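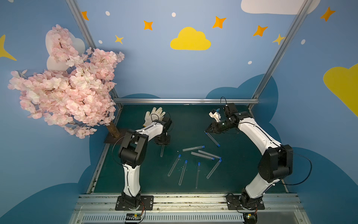
Sumaiya Pathirana wrote in to ask if the blue caps could be bought without the tubes, as her classroom loses caps a lot faster than it breaks plastic. Yes, they can! We hadn't listed them on their own before, and we probably should have. They're on this page now, under Spare caps.

Drundora Clear Tubes with Blue Caps

Plastic test tubes, round bottom, clear wall, blue screw cap
Sold by Dandholm
Pack of 23, or bulk box of 256

We've carried a lot of tubes over the years and these are the ones we keep taking home. They're light, they're properly clear (you can read a color change through the wall without holding the thing up to a window), and the caps are a good strong blue that shows up on a dark bench or a messy desk. When a tube rolls away, and it will, the cap is what you spot first.

The plastic has a bit of give. Squeeze one near the top and it flexes, then goes back to round. That makes it a nice tube for kids, and for anyone whose hands aren't as steady as they used to be. Drop one on a tile floor and it bounces.

What people use them for

Mostly school science, as you'd expect: indicator strips, pond water, salt crystals on a string, layers of colored sugar water. But we hear from plenty of others. Seed savers love them. So do bead people, and fly tiers, and one customer who keeps a different beach in every tube and has nearly run out of shelf. Sunil Bandara sorts watch screws into his and says the round bottom is the whole point, because the last screw slides out instead of hiding in a corner.

They're also great for practice. Picking up, uncapping, setting in a rack and putting back is a fiddly little job, and a loose handful of tubes on a flat surface is a surprisingly good way to train it. Lay them down pointing every which way and work through them. Leave a few caps off so it isn't the same move each time.

The caps

A cap closes in just under 2 turns. There's a ribbed edge for grip, and no separate liner to fall out and get lost in the sink. Finger tight is plenty. If you crank down hard you can stretch the thread, and then the cap will start to slip.

They keep water in when the tube is lying on its side. We wouldn't mail liquid in them, though, and we wouldn't trust them with anything thin and smelly like nail polish remover. Dry goods, watery stuff, sand, seeds, small parts: all fine.

Heat and washing

Warm tap water and dish soap. A narrow bottle brush gets to the bottom. Let them drain upside down with the caps off, and give them overnight if you're storing seeds.

No flames, no boiling water, no microwave, and please keep them out of the dishwasher, where the drying cycle can soften them into interesting shapes. If you need to heat a sample, get glass. We sell glass too, on the Lagman page, and it's lovely, but it is a different animal.

Also not for storing food or medicine.

Racks

A round bottom won't stand up by itself, so most people will want a rack. The Huston rack holds 6 and has holes wide enough that you don't have to aim. It's a little plain to look at. We like it a lot anyway, and it's heavy enough not to skate across the table when you pull a tube out one-handed.

The taller Lagman rack fits as well, but loosely. The tubes lean. If that would bother you (it bothers us), go with the Huston.

What's in the pack

23 tubes with 23 caps, packed separately in one bag. The bulk box is the same tubes, 256 of them, with the caps in their own bag on top. Racks are not included with either.

Spare caps

Blue only. They fit the current Drundora tube and also the older one with the slightly thicker lip, so if you bought yours from us a while ago you're covered. They won't fit the Lagman glass tubes. We tried.

A few things we get asked

Do they have markings? No, the wall is plain. A fine permanent marker works well, and rubbing alcohol takes it off again.

Will they scratch? Over time, yes. Sand is the worst for it. Scratched ones make perfectly good screw and bead tubes.

Can I get other cap colors? We've asked Drundora about red. When we hear back, we'll put it on this page.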